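I've had the Brarau simulation kit on trial since June, so a thread for anyone else thinking of paying for it. I do fixture and gripper work for a small assembly shop. I paid for the licence myself.

What you get: a physics simulator, a library of parts, two gripper models and a set of ready-made insertion and placing tasks. Drunilau make it. It runs on an ordinary desktop with a decent graphics card. Mine is a few years old and copes.

Installing it took me most of a Friday evening. The instructions miss out a step where you have to point it at your own Python folder. Pirjo Nieminen on the user forum had already posted the fix, otherwise I'd still be at it.

There are 17 tasks in the basic set. Six are worth having if you do the sort of work I do. The others are mostly stacking blocks.

The rod handling is the part I bought it for. You can change the diameter, the grip force and the friction on the finger pads, then set it running and leave it. 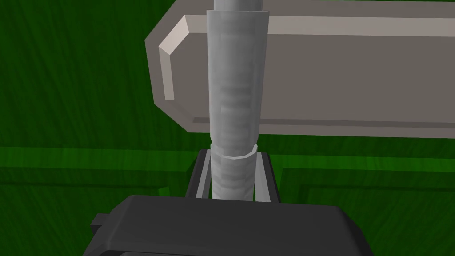

I ran 1,000 attempts overnight with the default friction and then the same again with the pads set slippier. The log gives you grip force over time for each one, in a plain CSV file. That alone saves me a day of messing about on the bench.

Bringing in your own parts is less good. STEP files have to be converted first, and the converter loses small chamfers. If your part depends on a lead-in chamfer to go home, check it before you trust any result.

The gripper models are decent but you can't edit the finger shape without the dearer licence. I asked Martti Väisänen in their support team and he confirmed it. He answered the same afternoon, to be fair.

I used Ulley before this. Ulley has the better part import and a much nicer manual. Brarau is quicker to run and the contact settings are easier to get at. I haven't tried Yuan, so can't compare.

Would I renew? Yes, for the basic licence. I wouldn't pay for the dearer one until the converter is sorted.

Someone asked about Linux. It does work, but the viewer window won't resize on mine. I've reported it and will add to this thread when I hear back.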